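搬家后旧木地板返潮发白，要不要整个撬掉重铺？

发帖人：半夏不冷　　2021年5月
分类：家居 > 地面 > 木地板

急，先把情况说一下。上个月刚搬进来，老房子一楼，客厅是前房东留下的实木地板，牌子写的Koren，踢脚线后面翻到的旧标签，哪年铺的不清楚。住进来没几天发现靠阳台那一溜发白，像蒙了层雾，用湿布擦一下好一点，干了又回来。脚踩上去有两块会响。

问了楼下建材店，老板一口咬定要全撬，说下面肯定烂了，报价吓人。我不太信。物业来看过一眼，说不是漏水，水表关了一晚上没走字。

已经试过的：
开窗通风，没用，外面比里面还潮
除湿机开了5天，水箱每天都倒，白的地方淡了一点点
小苏打擦，别学，擦出一圈印子

想问：
这种是漆面的问题还是木头的问题，自己怎么判断
能不能只处理那一溜，不动别的
响的那两块有没有办法不撬

家里有老人，味道大的东西尽量不用。预算有限，真要全换也得等到下半年。谢谢各位，在线等。

补充：有人问湿度，昨天买了个湿度计，白天在70上下晃，晚上更高。阳台门那边的胶条是裂的，手指头能抠下来渣。

————————

来自：老榉木
被采纳

先别撬。建材店不叫你撬他卖什么。

发白八成是漆膜进潮气，木头本身不一定有事。判断办法很土：找个最白的地方，用吹风机低档，离开一掌的距离，来回吹，别对着一个点。吹完白的退了，就是漆膜里的水汽。吹完还是白，甚至发灰发黑，那才要怀疑木头。黑的话拿螺丝刀尖轻轻按，按得进去就是烂了，没得商量，换。

然后顺序别搞反。先堵潮气再管漆。阳台门胶条裂成那样你擦什么都白擦。胶条自己换，量好槽宽，买同宽度的，旧胶扣干净，酒精擦一遍再压。门槛和地板接缝那儿也看看，老房子这里经常是空的，雨天水汽直接从下面走。

除湿机接着开，门窗关上开。你开着窗除湿等于给小区除湿。湿度压到50多，稳住14天再看，别天天盯着，看不出来的。

漆的话，稳住之后还有印子再弄。细砂纸顺着木纹轻磨，磨到不反光就停，水性木器漆薄刷两遍，中间干透。味道不大，老人白天出去遛个弯就行。我家用的是Rendell的半哑光，别的牌子也可以，先在柜子底下试一块颜色，老地板晒过，新漆上去多半偏浅。

响的那两块，先往缝里扫滑石粉，踩一踩，再扫。不行再说打钉的事。缝里别灌胶！灌了以后想修都修不了。

我自己那套当时也是一楼，拖了一个梅雨季才弄，结果多换了好几块，所以胶条你这周就换掉吧。
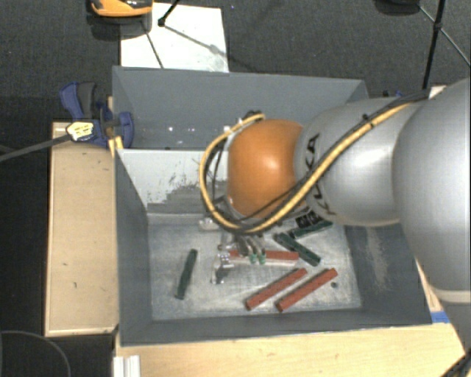 灰色料箱，前格里的红色和深绿色条，右边伸进来的是KUKA机械臂

还有一个，换板的话别只拿照片去配。撬一小块边角下来带去，量厚度，老板子跟现在的规格常常差一点，铺上去一高一低，比发白还难受。榫槽也要对，有的老款槽浅，新板插不到底，得修一下榫头。木工师傅弄这个很快，自己弄就慢慢刨，别贪。

买的时候多买两块存着，放床底下，平放，别竖着靠墙，会弯。

————————

来自：Bornen路口修表的

说个不一样的。你那是不是之前房东打过蜡？老蜡受潮也是白的，一层雾，跟你讲的很像。试一下，棉签沾点松节油（开窗，老人别在旁边），擦指甲盖那么大，棉签发黄发黏就是蜡。是蜡就简单了，除蜡，晾，不用磨漆。

湿布擦就好一点、干了又回来，这个也挺像蜡的，漆面发白湿布擦一般没啥变化。不敢打包票，你先试了再说。

楼上说的胶条我同意。滑石粉也同意，就是浅色的缝会看得出来，深色地板用石墨粉，铅笔芯磨碎了都行，别弄多，袜子会黑。

————————

来自：匿名用户

全换吧，长痛不如短痛。我家换的Grabner强化的，30平，工人2天铺完，再没操过心。实木就是伺候祖宗。

————————

半夏不冷 回复：

吹风机试了，白的退了大半！没有发黑，螺丝刀也按不进去。棉签也擦了，有点黄，不太黏，所以到底是不是蜡我也没搞明白，可能两样都有。胶条已经下单。楼上劝全换的谢谢，现在真没钱。滑石粉扫了一块，响声小了，另一块还在叫，明天再扫一遍看看。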